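Darkenby Home Help
Kitchen and Dining > Serveware

Wobbly metal stand with a tray on top – can it be fixed or is it just bad?

Posted by tess_in_the_valley
Member, 2 posts

I picked up a chrome stand at a rummage sale in March. It has a round dish-shaped base, a long thin pole, and a metal tray at the top with pointed tabs around the rim. There is a silver ball knob in the middle of the tray on a short post. I wanted it for the end of the buffet table at my sister's open house, with wrapped chocolates in the tray.

The trouble is that it leans. With the tray empty it is fine. Put a handful of chocolates in it and the top starts to sway, and if someone bumps the table it keeps going for a while. I have tried tightening the knob by hand. It turns a little and then stops, and the sway is the same.

No maker's name anywhere that I can find. The seller thought it was a Kelus but she was guessing. I paid next to nothing for it, so I don't want to spend real money. Is there a normal way to tighten these? Also, what should I clean it with? It has fingerprints all over the base and some dull spots near the bottom of the pole.

Thanks in advance.

3 replies

Ubaldo Rinaldi
Regular, 2,391 posts

The knob is probably not your problem. On most stands built this way the knob only holds the tray down. The pole is held at the other end, by a screw or a threaded stub coming up through the bottom of the base, and that is the end that works loose.

Lay a towel down, turn the stand over, and look at the underside of the base. You should find a screw head or a nut in the center. There may be a felt pad glued over it. If there is, warm the felt with a hair dryer and peel it back slowly from one edge so you can glue it down again.

Hold the pole still with one hand and tighten the screw with the other. Stop when it feels snug. The thread inside a thin pole is soft and it will strip if you lean on it. If the screw turns and turns and never gets tight, it has stripped already, and you need a slightly longer screw of the same thread. Take the old one to the hardware store and match it there.

Then stand it on something flat and check it before you put any weight in the tray. I use a mat with lines on it, and hold the base down while I look at which way the pole goes.
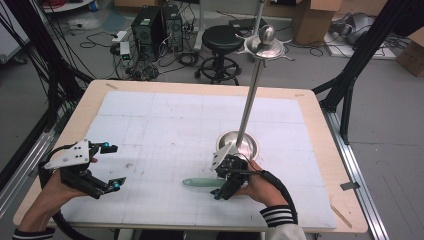
Ubaldo Rinaldi
Regular, Serveware and Small Repairs

Mat with grid lines, stand gripped at the base, pole leaning up and off to the right. The lines are handy when you have the stand upright. Put the base over a crossing and look straight down from above the knob. If the knob is over the same crossing, the pole is straight. If it is off to one side, turn the base a quarter turn and look again. When the lean moves around with the base, the pole is bent or seated crooked. When it stays on the same side of the room, your table is out of level.

A crooked seat is easy. Loosen the screw, clean the dirt out of the joint with an old toothbrush, and put it back together. A bent pole I would leave alone unless it really bothers you. Thin tube kinks very easily, and once it kinks it is done.

For the sway itself, add weight low down. If the base is hollow underneath, stick a few flat steel washers inside it with poster putty. Keep them below the rim so the base still sits flat.

Cleaning: warm water, a drop of dish soap, soft cloth, dry it right away. Don't use steel wool or scouring powder on chrome. The dull spots could be old polish or the plating going. Rub one with a little white vinegar on a cloth and rinse it. If it stays dull, that is the plating, and it won't come back at home.

carol_b
Member, 60 posts

I had the same thing with one I bought from Nilsuwan. A rubber washer between the pole and the base fixed it. Cost me pennies. Get the flat kind – the domed ones squash to one side and you are back where you started.

I would also go easy on the chocolates. Mine holds light stuff like mints fine, but anything heavy and it goes again.

dunmow_pete
New member

just glue it

tess_in_the_valley
Member, 2 posts

Thank you all. There was a felt pad, and a screw under it, and the screw was nearly two full turns loose. It is a lot better now. I tried the quarter turn thing and it is my table that is out, so I will put a folded card under one leg. Not gluing it, I need to take it apart to get it in the cupboard.

This topic has been viewed 2,000 times.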